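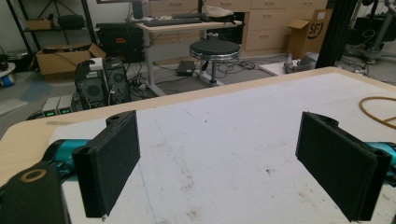 Tasaditz Technical College
Robot Systems in Practice
Handout 14: A gripper that would not hold

Read this before the lab session and bring it with you. The case comes from the Aten bench, where a two-finger gripper was used for pick and place work on small boxed parts. The fault took three days to find. It could have been found in an hour, and the notes below are mostly to do with why it was not.

1. What happened

The gripper had run without complaint since July. Then it began to drop parts. The first drops were put down to a poor batch of boxes with shiny sides. The batch was changed and the drops went on.

The log for that shift shows 300 cycles and 19 drops. In every one of the 19 the controller had reported a good grip before the lift started. The arm lifted, the part slid out, and the arm carried on to the drop-off point with nothing in the fingers. On the last of them the part landed on its corner and was kicked across the bench by the next move. The operator pressed the stop button and the cell was shut down.

2. What was tried first

Closing force was raised in two steps. Drops became fewer for a short while and two boxes were crushed. The pads were cleaned, then replaced. The lift speed was halved. None of these changes was written down at the time, so by the second day it was not clear which settings were the original ones. The backup file had to be loaded and the work started again.

3. The cause

The screw holding one finger to its carrier had worked loose. With the gripper open, the finger looked straight and felt firm if pushed from the front. Under load it leaned outwards, so only the lower part of the pad touched the box. The contact area was small and the box could turn and slip.

The controller could not see this. It judged a grip from two values, the motor current and the finger opening. A leaning finger still pushes back, so the current rose as expected. The opening was measured at the drive and not at the finger tips, so that looked right too.

4. Why it matters for safety

A false "part held" signal is more serious than a missed pick. After a missed pick the program stops and asks for help. After a false one the arm moves at full travel speed, up to 740 mm per second on this cell, with a part that may come out at any point. Light boxes do little harm. The same fault with a metal part is another matter.

5. Changes made

Thread lock is now used on both finger screws, and a paint line across each screw head shows if it has turned. A check was added after the lift: the arm pauses and the opening is read again. If it has changed by more than the set limit, the cell stops. The Seppälä method sheet was changed so that finger play is tested sideways, with the power off and locked out.

Note that the second check would not catch every case. If the part jams at an angle and stays there, the reading will not change.

6. Before the lab

Keep hands out of the gap between the fingers whenever the drive is live, including when the gripper is open and still. Write down every setting before you alter it, with the old value first.

Come ready to discuss:

Which single sensor would you add to this gripper, and where would you fit it?

Why did raising the force hide the fault for a time?

Who should be allowed to restart the cell after a drop, and what should they look at first?

Reading: Virnau course reader, the chapter on end effectors, up to the section on vacuum cups.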